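Felt play food - stuffing, labels and edges that go fuzzy

Forum: Sewing, Felt and Soft Toys
Started by matildabobbin

matildabobbin
Saturday, April 7, 2018

I'm making a set of felt groceries for a play kitchen and I'd like some opinions before I cut any more pieces. So far I've done a milk carton, two slices of bread and a fried egg. The flat things are fine. It's the bottles and jars I have trouble with. They come out lumpy at the top and they won't stand up.

My questions are mostly about stuffing and labels. I've been using ordinary polyester fill from the big bag. Should I be putting something stiff in the base? And does anyone embroider their labels, or do you all use printed fabric? I have a basic machine with a small embroidery hoop but I've only ever used it for names on towels.

Felt is the Castex acrylic in the bigger sheets. I have a lot of it so please don't tell me to start again in wool.

pegandthimble

I'll tell you to start again in wool. Only joking, mostly. Acrylic is fine for food because food gets thrown about. It does pill, though, and red shows it more than any other colour I've used.

For bottles I cut a circle of plastic from an ice cream lid, a bit smaller than the felt base, and put it in before closing up. Round the corners off properly or it will work its way through. Then stuff the neck first, with very small bits, pushed in with the blunt end of a knitting needle. If you stuff the body first you can't get anything up into the neck and that's where your lumps come from.

gumnut_quilts

I don't put anything hard in mine. My niece's kids sleep with theirs. One of them has had a felt carrot in bed for a year. A wide base and firm fill will stand up well enough on a flat shelf.

On labels, embroider them on a separate piece and stitch the piece on afterwards. Don't try to embroider straight onto the bottle shape. If you mess up a letter you've only lost a scrap of white cotton.

tin_shed_sewing

Agree with gumnut about a separate patch. I like labels that copy a proper grocery label, because kids recognise them and use them when they play shop. The ketchup is a good one to copy since you only need a few colours of thread.

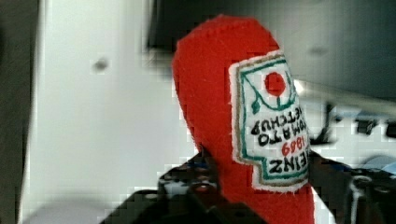 Felt ketchup bottle, upside down, with the embroidered label stitched on.

The white piece has the stepped outline of the usual ketchup label, with a stitched edge and then a green and tan border inside that. The red circle for the tomato is filled in solid, which takes a fair bit of thread at that size, so put a good stabiliser behind it or the cotton will pucker. The small number in red is the fiddly part. If your machine doesn't do small lettering well, leave the number off and keep the big words.

matildabobbin

Thank you, that's the sort of thing I had in mind. Does the wobble in the letters bother anyone? Mine will definitely wobble.

tin_shed_sewing

No. The letters on that one are a bit wavy and I think it suits felt. Dead straight printing on a hand-cut bottle looks odd to me.

pegandthimble

I disagree there. I use printed cotton for all my labels and nobody has ever told me it looks odd. You can do a whole sheet in an evening, and the small print on the back comes out as well if you want it. I did 53 tins for a kinder fete last August and I would still be going if I'd embroidered them.

gumnut_quilts

Printed is quicker, no argument. How does it go in the wash?

pegandthimble

It fades. I don't wash them, I sponge them.

gumnut_quilts

Well, that's the difference. Embroidered labels on mine have been through a cool wash in a pillowcase plenty of times and you can still read them. The felt looks worse than the thread does.

matildabobbin

They will need washing. These are going to a house with 2 dogs. So I'll embroider the ones that get handled the most and print the rest.

Next question is the seams. I've been putting right sides together and turning, but on narrow shapes the top goes out of shape when I turn it. Would you leave the edges showing?

tin_shed_sewing

Leave them showing. Wrong sides together, blanket stitch or a small whip stitch, two strands of thread in the same colour as the felt. You get a few loose fibres along the edge and it isn't perfectly even, but you keep the shape you cut. Turning eats up the neck of a bottle, especially in thicker felt.

If you want a neater look, trim after you stitch, not before. Sharp small scissors, and go slowly near the thread.

wattle_and_wool

Joining in as someone who does turn hers. It can be done if you clip the curves and use a short stitch. I cut the neck wider than I want it by 6 mm, and it comes out right once it's turned and stuffed. But I use wool felt and it gives a bit. I tried it with the Castex and one of the seams split when I pushed the fill in, so with what matilda has I would go with the edges showing.

For sauce bottles I also like a rounded top with no separate cap. A separate cap is one more thing to be chewed off.

pegandthimble

Except then it isn't clear which end is the top. I put a white cap on my sauce and it looks much more like a bottle.

wattle_and_wool

If the label's on it, it's clear enough. Kids hold sauce upside down anyway.

pegandthimble

True.

matildabobbin

Where is everyone buying thread for this? I've used up nearly all my Drinari red on the towels and the local shop has stopped stocking it.

gumnut_quilts

I get the Timmermans on the 2000 metre cones. It's too much for one project but red and black always get used up. The green I buy in small spools. Check the red against your felt in daylight. I had one that looked like a match under the kitchen light and was nearly orange outside.

tin_shed_sewing

I use whatever is in the tin. For the tomato I'd go a touch darker than the bottle if you're putting both on the same piece, but on a white patch it doesn't matter.

wattle_and_wool

Rilov has a free pattern for a sauce bottle and a mustard bottle if you don't want to draft your own. The base is a bit narrow. I enlarged it on the photocopier and it stood up without any plastic in it.

matildabobbin

Found the Rilov pattern, thanks. I've printed it larger and cut one out in paper, and the size looks right next to the milk carton. Plan is visible edges, neck stuffed first, embroidered label on white cotton, no cap for now. I haven't decided on the plastic base. I might make one with and one without and see which gets knocked over.

pegandthimble

Put the label on before you sew the two sides together. Flat is much easier. I've done it the other way and it was a miserable afternoon.

gumnut_quilts

Yes, label first. And pin the paper pattern over it before you sew, to see where the side seam will fall. If the patch is wide, the end of the last word goes around the side of the bottle. Some people don't mind that. I like to be able to read the whole name from the front, so I make the patch narrower or the bottle fatter.

matildabobbin

Fatter, then. It will match the bread. I'll cut the red tonight and post again when the label's done.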